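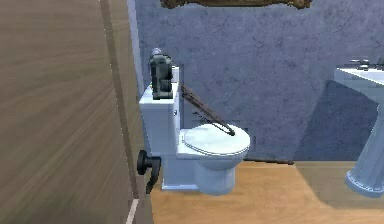 I moved to Tierney in January with two suitcases, a dead phone and the firm belief that I'd be gone by summer. My lease was for a room over the old hardware store, the rent was a joke (a good one!), and the whole town had 1,623 people in it, which I know because the sign tells you on the way in and again on the way out. I'd spent my twenties in apartments with white walls I wasn't allowed to touch, so a place like that little bathroom, with its mottled blue-gray plaster and warm brown floor, still makes me a bit giddy. Small towns do color. They paint the porch green because green was on sale, and then it's green for forty years.

What I hadn't planned on was the walking. The bus to Cludov runs 6 times a day and never when I want it, so I started going on foot along the river road, past the feed mill and the Stedeck bakery, where a seeded roll is still handed over in a twist of wax paper. First week, I got lost. Second week, I got adopted by a walking group.
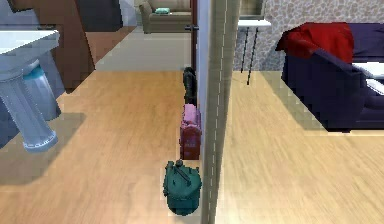

It's led by Amirhossein Kermani, a retired school bus driver who walks faster than I jog and talks the whole way. He knows every shortcut between Tierney and Stultden, plus who used to live along it and what they fought about. "You want to know a town, go behind it," he told me, climbing over a gate I'm fairly sure we weren't supposed to climb over. Behind the town there are plum trees, a flooded quarry, and one very rude goose.

On 3 Apr 2022 we did the long one, up Stultden Hill, all 1,780 feet of it. I complained for most of the last mile. Then we ate cheese sandwiches in the wind and I could see my own window, or at least the roof over it, and I called my sister and told her I'd signed on for another year. She asked about the bus. I said what bus?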